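Machines and the Monday Problem

By Henrique Arruda

Every Monday at 7 in the morning my wife and I divide the chores of the week, and every Monday one of us says that soon a robot will do all of it. We have been saying this for nine years. I work in a small firm that makes cabinet fittings, so I hear the same sentence there too, only with the word "shop floor" instead of "kitchen." I would like to write down what I think of it, because I believe the people who sell the dream and the people who laugh at it are both too quick.

My colleague Laurinda Serrano is responsible for the sorting bench. On her bench arrive parts of different sizes, and she puts each one where it belongs. She has no special name for this work. When I asked her how she knows where to put her fingers, she looked at me as if I had asked how she knows where her own mouth is. This is the difficulty in one look. The things we do without thinking are the things we can not explain, and a machine has to get them from somewhere.

A great part of the learning is now done in simulation. The arm, the floor and the blocks exist only in the computer, and you can repeat the same grasp all night without breaking anything. 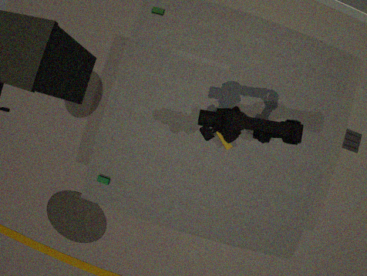 The simulated cell from overhead, with the arm in the middle and two green blocks on the floor.

I respect this way of working. A fall costs nothing there, and a bad idea costs only electricity. But I also notice how little there is to deal with. My kitchen counter on a normal evening has keys, a wet sponge, bread, a letter from the bank and one sock. Nobody has drawn these things in advance, and the sock changes its shape every time you touch it.

Carmela Campos, who sells the Varnitz sorting cell in our region, told me I am unfair. According to her, a factory does not have socks. She is right, and I think this is the strongest argument on her side. In a shop you can decide that the parts arrive in one type of tray and that the light stays the same. Our neighbors at Carvalho did this. They spent 35 days changing the trays and the tables before their cell could start, and now it does one job well for two shifts. The people who did that job before are doing other jobs in the same building.

What I want to ask is who did the chore of preparing the chore. At Carvalho it was people. They moved the tables and printed the labels, and when a tray comes bent it is still a person who takes it out. In my house this person would be me. If I must clear the counter so that the machine can clean the counter, I have only exchanged one task for another, and probably I have paid a lot of money for it.

Then there is the matter of the hand. Most of these machines have two fingers, and for a straight block two fingers are enough. You bring one to each side and you close. From the point of view of the gripper the task looks almost simple — a block, a gap, and some shadows that a person would ignore and a program must learn to ignore.

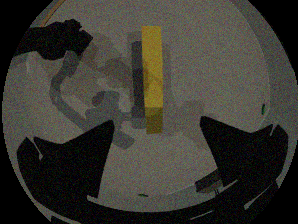 What I would buy today

For the shop, I would buy a machine for one boring task with parts that do not bend, and I would keep Laurinda next to it for the first months. For the house, I would wait. I already have a dishwasher, and it is a good robot in its own way: it stays in one place and it does not pretend to understand my plates. I load it badly, my wife loads it again, and so the work is shared between three of us.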